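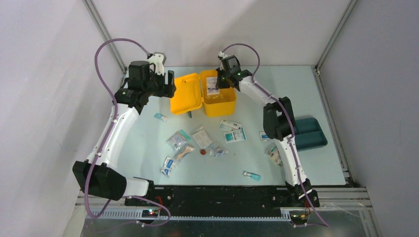

The yellow box

February 28, 2018

When we moved to the apartment in Nivness, the first thing I unpacked was the kettle and the last thing was the first aid box. It stayed in a carton with the winter curtains for 13 months. I know this number because I wrote the date on the carton, as my mother taught me.

Last week I cut my thumb on a can of tomatoes. It was a small cut, but it was bleeding very seriously for its size, and I was walking through the apartment with my hand up in the air like a student who knows the answer. I found the box behind the curtains. Inside it I found cough drops, a sewing needle, two keys which open nothing in this home, and one bandage for a child, with a bear on it. I used the bear.

After this I decided to learn how to keep such a box in a proper way. I asked my neighbor Vesela Hoxha, who worked many years in a clinic for animals and has strong opinions about gauze. She told me to begin by taking out everything, also the things I am sure about. I was sure about the antiseptic wipes. They were dry like paper.

I like now the kind of box where the lid opens completely and lies down flat. My old one was a soft bag with a zipper, and in a soft bag everything goes to the bottom and becomes one thing. With a hard box you can put the open lid on the table and it works as a tray, so you have a second place to put what you take out. The color is also important to me. Yellow I can find in a dark closet, and I can tell a guest on the telephone "take the yellow one" and there is no more question.
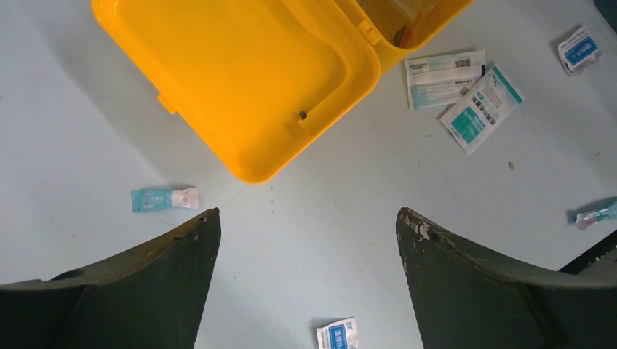
The lid open flat, with some of the small packets on the table beside the box.

The small packets are the most difficult part. They are flat, they slide under each other, and the text on them is very fine. I need my glasses and the good lamp. Vesela reads each packet on both sides before it may go back. If she cannot find the date in a few seconds, she writes it on the front with a marker, large. I thought this was too much, but then I did it with my own packets, and three of them were older than my marriage.

My order is like this now. Bandages stand on their edge, like letters, with the small sizes in front. The wipes go together with a rubber band, not tight. Anything with liquid in it lies in its own plastic bag, after what happened with the iodine (I will not write about the iodine). Scissors and tweezers go on top, and nothing may be on top of them.

I also made a list and taped it inside the kitchen cabinet, not inside the box. Before, I had the list in the box, and it was always the first thing to fall out. The new shopping cost me about 20 dollars, and most of this was for one good pair of scissors. My husband asked if we need 40 bandages for two people. I showed him my thumb.

In March I want to do the same with the small kit in the car. I have not opened it since we bought the car, and I think there is a chocolate in it. My friend Funmilayo Okeke keeps hers under the passenger seat and not in the trunk, and I would like to hear where other people keep theirs. Please write to me in the comments, also if you know how to remove iodine from a light wooden shelf.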